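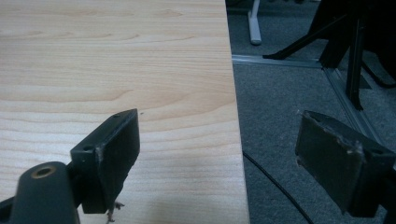
Open fingers at the table's edge, seen from the gripper.

I think we throw away too many examples. At Stillham, where I helped record folding and bin tasks for most of June, the rule was simple: if a clip had any stretch with nothing between the fingers, that stretch was trimmed. Out of every 100 minutes recorded, 22 never reached the learning system.

The case for trimming is easy to make. Storage costs money, training costs more, and a hand hovering over bare wood looks like wasted time. The Wirport team cuts even harder than we did, and their clips are a pleasure to watch.

But a machine that has only seen grasps has to start somewhere, and it starts open and empty, as people do. How far apart the fingers sit before a reach, and where they wait – these are part of the job. 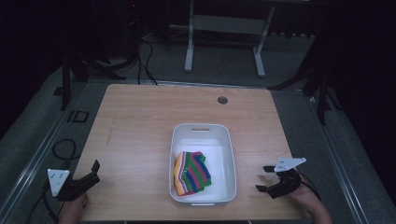 A striped knit in the white bin, with a gripper in each hand.

Cloth makes the point better than anything. A folded garment gives you more than one place to take hold, and the choice gets made on the way in. Cut the approach and you keep the answer and lose the choosing.

I would also stop cleaning up so much between takes. Scuffed tables and worn finger pads are what a working system will meet. We rejected 14 clips for marks on the wood, which I now regret. 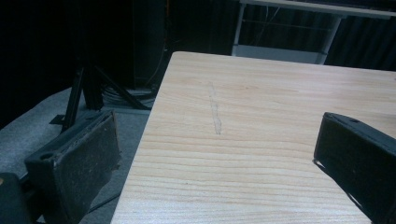 Both fingers open on either side of the wood grain.

None of this means keeping everything. A dropped gripper or a long chat should go. My proposal for Torora, the next set, is to keep the full reach and the full retreat, label them as such, and let the people doing the training decide what to leave out. They can always cut later. We can't put those seconds back.

October 2025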